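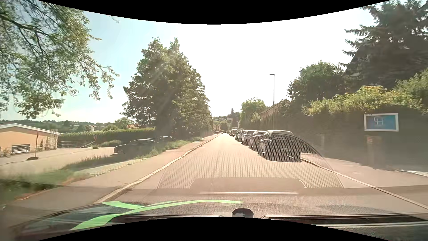
The autograph session booking page stopped issuing confirmation emails at 9.40 am, twenty minutes after we opened registration for the July signing with the Firine players. Parents were getting the "thanks, you're in" screen but no email, and without the email there is no barcode for the gate. The club has a few of them ringing the office already. A lot of the families will be driving in and leaving the car along the side of the road, in a line like the one in the photo, and the parking notice goes out in the same email, so they are missing that as well.

Ticket opened by: Tamás Oláh, Priswood club office
Assigned to: Andor Katona, Vustus support
Priority: high
Product: Vustus Bookings, events module

9.55 am, Tamás
Registrations are capped at 470. The dashboard says 420 confirmed. I registered myself twice with different addresses and got nothing either time. Checked junk. Our ordinary newsletter went out fine this morning.

10.10 am, Andor
Thanks. I can see the bookings in the database and they all have barcodes, so no one has lost a spot. The messages are sitting in the outgoing queue with status "held". Did anyone edit the confirmation template today?

10.25 am, Tamás
Yes. Our colleague at the Borbély ground added a line asking kids to bring only one item each to be signed, plus the player's headshot at the top. Saved just before we opened.

10.40 am, Andor
The headshot is the cause. It was uploaded at 20 MB and the limit for an attachment or inline picture is 2 MB. The editor should have refused it and didn't. The mailer holds anything over the limit and doesn't send an alert. I've logged that as a separate fault.

Steps taken:
Removed the headshot from the template.
Saved and republished the template.
Released one held message to Tamás as a test.

10.50 am, Tamás
Test arrived, barcode scans on the gate tablet. The line about one item is there and so is the parking notice. Please release the rest.

11.05 am, Andor
Released. Queue is empty, no bounces so far. If you want the headshot back, resize it first and send me the file before you save it to the live template.

11.30 am, Tamás
Phones have gone quiet. One mum says she got hers but her son's name is misspelled, which was her typo on the form. Can I fix that from my end?

11.35 am, Andor
Yes. Open the booking, choose Edit attendee, then Resend. The barcode stays the same.

Status: resolved. Editor upload fault remains open under its own ticket.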